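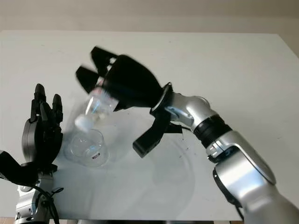
Mesa blanca y pared beige.

Inicio Archivo Casa Cuadernos Contacto
Buscar en este blog Buscar

Pintar las paredes sin prisa

En febrero terminé de pintar el piso. Empecé por el pasillo, seguí con el dormitorio y dejé para el final la habitación pequeña, que era la que peor estaba. Llevaba tiempo queriendo apuntar cómo lo hice, sobre todo para no repetir los mismos errores cuando toque otra vez.

El color me costó más que el trabajo. Yo quería un blanco normal y Zodwa Le Roux, que vive en el segundo y ha pintado su casa tres veces, me dijo que con la luz de nuestro patio el blanco puro se ve azul a partir de las cuatro de la tarde. Me prestó su carta de colores. Pinté cinco muestras en cartulinas grandes y las fui cambiando de pared durante unos días. Recomiendo hacerlo con cartulina. La vez anterior pinté las pruebas directamente en la pared y luego se notaban los parches debajo de la primera mano.

Gané tiempo con la elección y lo perdí con la preparación. El pasillo tenía una capa vieja de pintura plástica que se levantaba junto al rodapié. Rasqué todo lo que estaba suelto, pasé masilla, esperé al día siguiente y lijé. Para el lijado final usé grano 200, que en la tienda no tenían y hubo que pedir. Con el 120 que tenía en casa quedaban rayas visibles con la lámpara puesta de lado.

Lo de la lámpara me lo enseñó Pieter Mthembu, con quien trabajé en Engelbrecht hace años. Se apoya una luz en el suelo, pegada a la pared, y salen todos los bultos. De frente no se ve nada. Repasé dos veces el dormitorio y todavía encontré un agujero de taco sin tapar detrás de la puerta.

La pintura la compré en Fevis, en la calle Pranmont. Me llevé dos botes grandes del mismo lote, el 1177, y los mezclé en un cubo antes de empezar. En el pasillo no lo había hecho y se nota un cambio de tono al lado del interruptor. Es poco y con el perchero puesto no se ve, pero yo sé que está ahí y lo miro cada vez que paso.

El orden que seguí en las tres piezas fue el mismo: techo, recortes con brocha, paredes con rodillo, y el rodapié lo último. Di dos manos en todas partes. En la habitación pequeña hizo falta una tercera en la pared de la ventana, donde había una mancha antigua de humedad. Antes puse una imprimación tapamanchas y la dejé toda la noche.

La cinta de carrocero la quité con la última mano todavía fresca. En el dormitorio esperé a que secara y se llevó un trozo de pintura del marco. Lo arreglé con un pincel fino y no quedó mal.

Del rodillo no tengo mucho que decir. Usé uno de pelo corto y otro de pelo medio y me quedo con el medio, aunque salpica más. Entre mano y mano lo envolví en una bolsa de plástico bien cerrada y aguantó hasta el día siguiente sin lavarlo.

Me queda pendiente la puerta del baño. Quiero lijarla y darle esmalte al agua, pero antes tengo que desmontarla, y las bisagras llevan tantas capas de pintura que no se ve la ranura de los tornillos. Si alguien ha usado decapante en gel para esto, que me lo cuente en los comentarios.

Contacto | © Cuadernos de Kiltutham | Volver arriba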